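Chapter 7
Deciding What to Do Next: Task Planning for Two Arms

By the end of Chapter 6 your program could find an object, work out a grasp and drive one arm to it without hitting anything. That is a lot! If you have run the exercises on the Karia simulator, you have already seen an arm reach for a pen and close its fingers in the right place. Now comes the part many of us fell in love with first, where the machine has to put several actions in order and get through a whole job.

Take the job "pack the pencil case". A person hears those words and starts. A planner needs them spelt out. Which objects belong in the case? Does the lid have to be open before the first pencil goes in (yes, and the planner must be told so)? Which arm should fetch the eraser, and what should the other one be doing in the meantime?

We will write such jobs in Skundau, the small planning language introduced in Appendix B. Each action has a name, a list of things that must be true before it starts, and a list of things that become true when it ends. Open-lid needs a free gripper and a closed case. Place-in needs an object in the gripper and an open case. With only those two rules and a pick action you can already produce working plans, and the search that finds them fits on one page of code.

The trouble, and the fun, begins with the second arm. Two arms can share the work, but they also share the space above the table. A plan that looks perfect on paper may send both grippers to the middle at once. Section 7.4 deals with this by giving each arm a claim on a region for a limited number of time steps. Our worked example uses 200 steps, and you should try it again with 100 to see which plans survive.
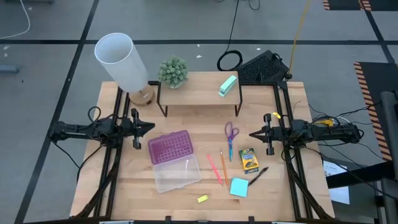 Figure 7.1 Two-arm workspace with an open pencil case and loose stationery.

Look at Figure 7.1 as a planner would. The case is already open, so open-lid can be dropped from the plan altogether. The two pencils lie side by side, and a gripper going for one must leave room for the other. The stapler is up on the raised shelf, so any plan that includes it needs a different approach height. None of this is in the instruction "pack the pencil case". It has to come from the perception code you wrote in Chapter 5, turned into facts the planner can read.

In this chapter you will learn to:
write actions with preconditions and effects
search for a plan and stop the search sensibly
share a workspace between two arms
replan when a grasp fails

Before you start, download the Nyaga scene files and check that the Grinda motion library still passes its own tests. The listing on page 171 shows the output you should get. If yours differs, go back to Exercise 6.9 first.

7.1 States, facts and goals

A state is a set of facts that hold at one moment. We write each fact as a short statement, such as

on(eraser, table)
open(case)
free(left-gripper)

and we treat anything missing from the set as false.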